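Clutch feels heavy only when engine is warm, normal in the morning

Posted in: Drivetrain and Transmission
294 views

naltell_driver
01/07/2018

Hello to all. I have a small hatchback with a manual gearbox, five speeds, hydraulic clutch, and I would like to ask for your opinion before I give the car to a garage.

In the morning the clutch pedal is light, as it always was. After I drive in town for half an hour the pedal becomes heavier, and the point where the car begins to move is lower, closer to the floor. First gear and reverse are then difficult to select. If I press the pedal 2 times quickly, the gear goes in without noise. When the car stands for the night, everything is normal again.

The clutch disc and pressure plate were replaced by the previous owner, he gave me the receipt. It is a Joly kit and has done 4,000 miles only. The receipt does not mention the slave cylinder, so I think it is still the old one. The fluid in the reservoir is quite dark, but the level is between the marks and I never had to add anything. 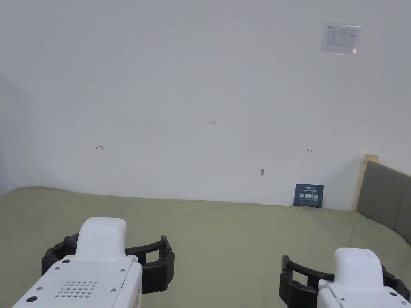 I looked under the car and I do not see drops on the floor or on the gearbox housing. I also pulled the carpet back around the pedal, and the place where the rod goes into the master cylinder looks clean to me.

One garage told me by telephone that the whole clutch must come out again. This would cost more than I paid for the winter tires and the brakes together, so I would be grateful to know if there is something cheaper to try first. I have jack stands and normal tools, but I have never bled a clutch before.

Thank you in advance, and sorry for my English.

gearbox_nukdale

Your English is fine. I am also not a native speaker, so we will understand each other.

I would not take the gearbox out yet. A pedal that gets low when warm, and gets better when you pump it, speaks more for the hydraulics than for the disc. Old fluid takes in water, and the line on many small cars passes near the exhaust. When the fluid becomes hot you get a little vapor in it, and vapor can be compressed. Then the release bearing does not move far enough, and first and reverse are the ones that complain.

I would do it in this order.

Look in the manual to see which fluid is written there. On many cars the clutch shares the reservoir with the brakes. Do not let the level go under the minimum when you work, or you will have air in the brakes too.

Find the bleed screw on the slave cylinder. On some cars it is outside on the gearbox and easy to reach. If the slave is the round type inside the bell housing, the bleed screw is usually on the pipe where it enters. Put some penetrating oil on it the evening before, and use a six-point socket to loosen it the first time. I rounded one with an open wrench and it cost me a whole Sunday of bad mood.

Put a clear hose on the screw and the other end in a jar with some clean fluid. A helper presses the pedal slowly and holds it down, you open, fluid comes, you close, and only then the helper lets the pedal come up. Repeat until the fluid is clear and without bubbles. Fill the reservoir after every few presses. Wear glasses, and wash any drops off the paint immediately with water.

After this, drive the same way in town for the same time and compare. If the bite point stays in its place, you have spent the price of one bottle. If it still goes down, I would suspect the master cylinder. The seal inside can let fluid pass without any leak that you can see from outside. You can test this with the engine running and the car warm: put it in first on a flat road with space in front of you, foot on the brake, clutch fully down, and wait. If the car wants to creep forward after a while, pressure is being lost.

One thing does not fit so well, and I want to say it. You write that the pedal is heavier. With vapor in the line it should be softer. A heavy pedal can come from a swollen rubber hose, from a dry release fork or from the bearing on its guide tube. So please write again if the weight does not change after bleeding.

purex77

had the same on mine, was the clutch. just change it

naltell_driver

Thank you both. I bled it yesterday evening with my neighbor on the pedal. The old fluid was almost black, and in the beginning there were many small bubbles. Today I drove 4 trips in town and the bite point stayed where it was, also when the engine was fully warm. Reverse goes in at the first try.

The pedal is still a little heavier when warm, but less than before. I have ordered a new flexible hose, as the old one has fine cracks near the metal end, and I will bleed again when it is fitted.

gearbox_nukdale

Good. When you change the hose, take new copper washers if yours uses them, and do not twist the hose when you tighten it. Check the level again after a week.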